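3.2 Player tracking and defensive line height

Matches were taken from the 22 clubs of the Momholm regional league, recorded between April and the end of the season. We kept only those in which both teams named a back four and finished with 10 or more outfield players, which left 258 matches. Positions were read from the Orex tracking files and smoothed before use. Line height is the mean distance of the four defenders from their own goal line, measured each time the opposing side gained the ball in open play. Goalkeepers were left out. The last download of the files was made on 24/06/2019, and later corrections by the supplier are not included.

Centre-back pairs were treated as settled if the same two players had started the previous five league matches together. All other pairs were treated as new, including those where one player came back from injury. We follow Stojanović in counting a pair by its members and ignoring which side each of them played on. 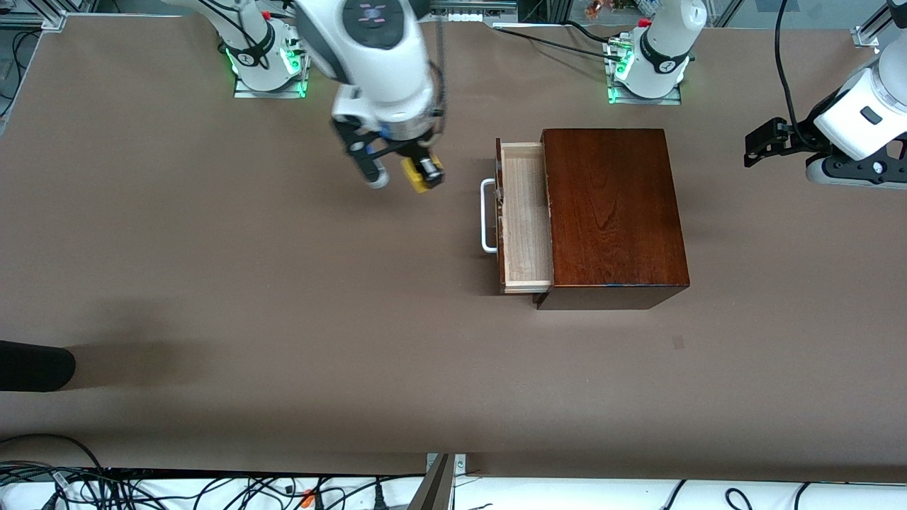

Figure 4. Robot arms at a paper-covered table, with a wooden cabinet and its open drawer. The gripper holds a small yellow object.

Settled pairs held a higher line than new ones, and the gap between the two centre-backs varied less. The difference was clearest in the first half and had mostly gone by the last quarter of an hour, when teams that were ahead dropped back whoever was playing. Intervals were obtained from 2,000 resamples of whole matches, using the Hikex package with its default settings. Goals conceded did not differ between the groups once the strength of the opponent was entered in the model. Results for back threes are given in the appendix.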